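Hand grippers: left one not closing evenly, and how often do you redo the linkage screws?
Forum: Build, Setup and Repair > Grippers and end tools

gusset_and_pin
Posted Mar 27, 2023
Okay so I look after the pair of hand-held grippers we use for cloth work (laundry, bedding, that kind of thing) and I've got a problem I can't pin down. The left unit closes fine on a box or a cup, but on thin fabric one corner of the jaw touches first and the cloth slides out the other side. The right unit is perfect. Same firmware, same day out of the box, same everything as far as I can tell.

What I've done so far: swapped the finger pads left to right, cleaned the jaw with alcohol, re-zeroed both. The pads made no difference at all. We get to 300 grabs or so in a session before it gets bad enough that I notice, then I fiddle with it and it's okay again for a while. What do you all check first?

torquey_mctorque
Linkage screws. It's always the linkage screws. Put a hex key on every pivot and I bet you find one that turns with two fingers. We had the exact same thing on a pair at the Flutville shop and it was the outer pivot on one side, backed off maybe a quarter turn. You can't see it. You feel it if you wiggle the finger sideways with the jaw half closed.

gusset_and_pin
I did wiggle it! There's a bit of play but there's a bit of play on the good one too. How much is too much?

torquey_mctorque
If you can see the tip move, it's too much. Do it against a ruler. Ours gets to 2 mm and I stop using it until it's fixed.

lowbay_linda
I'm going to disagree with the screws thing, sorry. Tightening them fixes it for an afternoon, which sounds exactly like what gusset is describing – it's good, then it drifts, then it's good again. That's a worn bushing. The screw is tight against a hole that's gone oval and it works itself loose again. I replaced the bushings on ours in October with the Comar ones and haven't touched the screws since, apart from the usual check.

torquey_mctorque
You had bushings go already? How hard are you people squeezing these?

lowbay_linda
Fitted sheets. All day. You grab the corner, you pull, the elastic pulls back, and the whole load goes sideways into the finger. Cups and boxes never do that to you.

torquey_mctorque
Hm. Okay, fair. I've never run ours on anything with elastic in it.

pennywasher
Can I ask a dumb one? Do you put threadlocker on them? The sheet that came with our Dredow kit says not to and I've never understood why.

lowbay_linda
Not dumb. I use the weak stuff, a tiny dot, and only on metal into metal. Keep it away from anything plastic, it'll craze it and then you've got a whole new problem. Our housings are white and the cracks are really hard to spot until a piece drops off in your hand.

torquey_mctorque
I don't use any. Clean, dry, snug, and I look at them every 7 days. I have to take these things apart too often to be fighting glue every time.

gusset_and_pin
Update! So I took the left one apart last night. Torquey, you were right that one screw was loose (it was, embarrassingly so), and Linda, you were right too, because the hole behind it is not round anymore. I don't have bushings here yet, Alemneh has them listed and I've put an order in. In the meantime I cut a strip of shim, tightened everything up, put a paint line across each screw head and went back to the bed to try it on cloth.

pennywasher
Did the shim hold? I want to try that on ours before I spend money.

gusset_and_pin
So far yes, but it's been one short session, so don't quote me. My test is really simple. Left unit takes hold of the blue cloth and drags it up the bed, right unit hovers closed over the middle and waits its turn. If the cloth stays put in the left jaw for the whole drag I call it a pass. I do 5 of those, then let go and look at the paint lines. 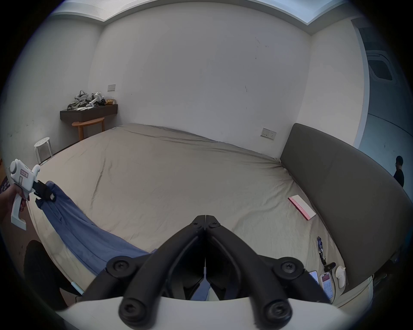

Left unit holding the blue cloth, right one closed over the bed.

lowbay_linda
Good test. Two things. Bunch the cloth up less when you grab it, because a thick wad hides an uneven jaw. You want a single layer, right at the tip. And do a few pulls off to the side as well, not only straight back toward you. Straight pulls are easy on the pivot.

torquey_mctorque
The tips on your right one meet nicely. I'd use that as your reference and set the left to match it. Close both on a strip of paper and tug. If you can pull the paper out at one corner, you've still got twist in the finger.

gusset_and_pin
Oh, the paper thing is great, I hadn't thought of that. Will do it tonight, single layer too.

pennywasher
Did the paper test on ours just now out of curiosity and both of them fail on the same side. So that's my evening gone, thanks everyone!

lowbay_linda
Same side on both could be the pads and nothing to do with the pivots. Flip one before you start pulling screws.

pennywasher
Flipped one. That one holds paper now. The other one is still in pieces on the kitchen table and I'm missing a washer.

torquey_mctorque
Check your sleeve. Mine are always in my sleeve.

gusset_and_pin
Paper test on the left: holds at the tip, slips a little at the back corner. Paint lines haven't moved. I'm leaving the shim in until the bushings get here and I'll post again once they're fitted.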